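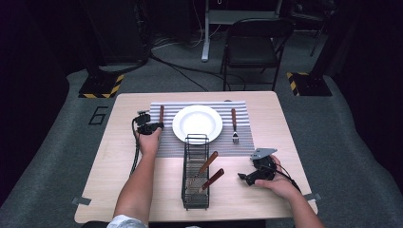 Golob Handheld Gripper Pair
Demonstration set for table tasks

Product | Demonstrations | Service | Contact

The Golob pair is two handheld grippers, one for the left hand and one for the right, each with its own cable. The operator sits at the table and does the work with the grippers in place of the fingers. Protine sells the pair alone or together with the Adberg recording software.

Many customers ask us if it is difficult to learn. We prefer that you try it yourself. At our open day on 2026-10-03 every visitor can sit down and do the table setting task, which is the same task we use for training new operators: a placemat, a plate, a knife and fork with wooden handles, and a wire caddy for the utensils.

How the demonstration goes

Hưng Cao will first show the task at normal speed and then slowly. After this you take the grippers. One turn is 20 minutes, and the first minutes are usually for finding a good grip. Thin handles are harder than they look. If you have small hands, please tell Hưng before you start and he will change the hand strap.

You can bring your own objects. They should be no heavier than 700 g and should fit between the fingers, which open to 99 mm. Please do not bring glass.

At the demonstration in April we had visitors from a kitchen equipment company who wanted to try only with spoons. We learned from them that the old finger pads were too smooth for varnished wood. The pairs we deliver now have the new pads, and owners of the older version can order them from the service page.

What is in the box

Gripper, left
Gripper, right
Two cables
Two hand straps, size M (S and L on request)
Spare finger pads
Case

The table, the dishes and the floor markings are not included. A drawing of our table layout can be sent by e-mail, so you can make the same station in your own room. We recommend to fix the table to the floor with tape, because a table that moves a little between two recordings will cost you a lot of time later.

Visiting us

The demonstration room is in the Parari building, second floor. There are 57 places for the day and registration is necessary. For questions about price, delivery and the software license, ask for Gyula Szekeres. He can also arrange a private visit for your team on another date.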